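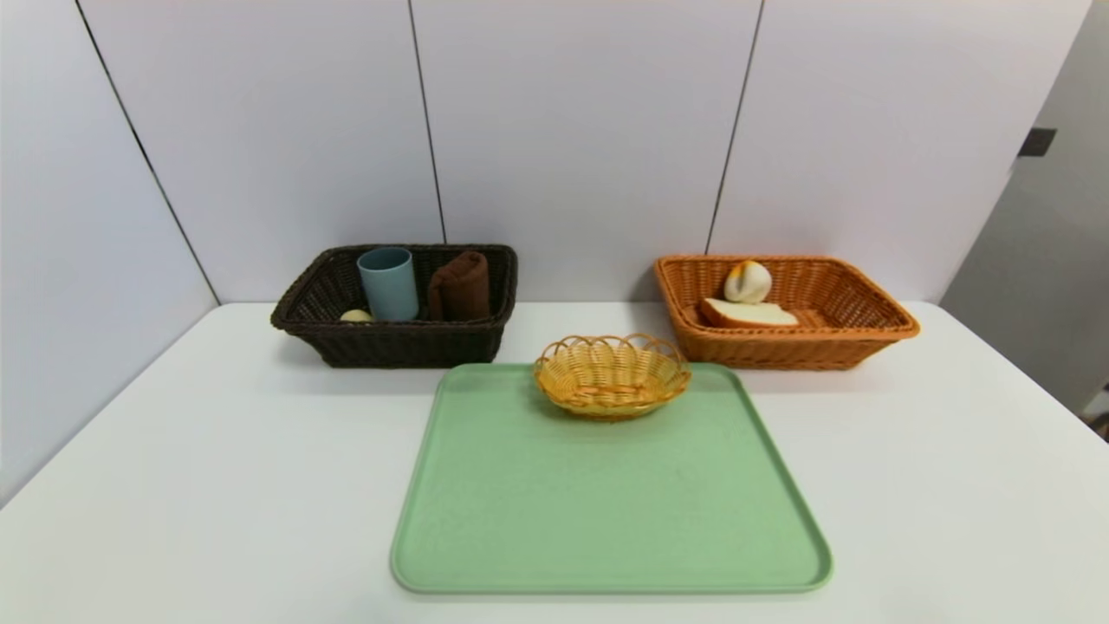

Filed under: Out and about / Robots at work

I finally got to the Provar open day in Brirkness, and what a good afternoon it was! I'd gone for the arms, of course, but the part I keep telling people about is the rulebook.

Dagný Oddsson took our group round the sorting benches, where the robots practise putting household bits into baskets. Every bench has the same 13 house rules pinned up beside it - plain wording, large print, no jargon. Clear the table before you lay it out. Say "arm live" out loud and wait for an answer. If a basket gets nudged during a run, stop the run and write it down, even if the arm managed fine.

That last one started a lively chat. Pejman Hashemi told us they had thrown away 1,265 runs last winter over untidy notes, and he'd do it again (I believe him). Someone asked whether people get told off for pressing stop. Quite the opposite - new starters have to press it three times on their first morning, so it feels ordinary.

I had a go myself, with Parisa Alipour checking my sheet. I forgot rule 7, the one about sleeves.

Tea was in the Burkow room upstairs, and they're opening the doors again in December. Bring flat shoes.

3 comments | 7 shares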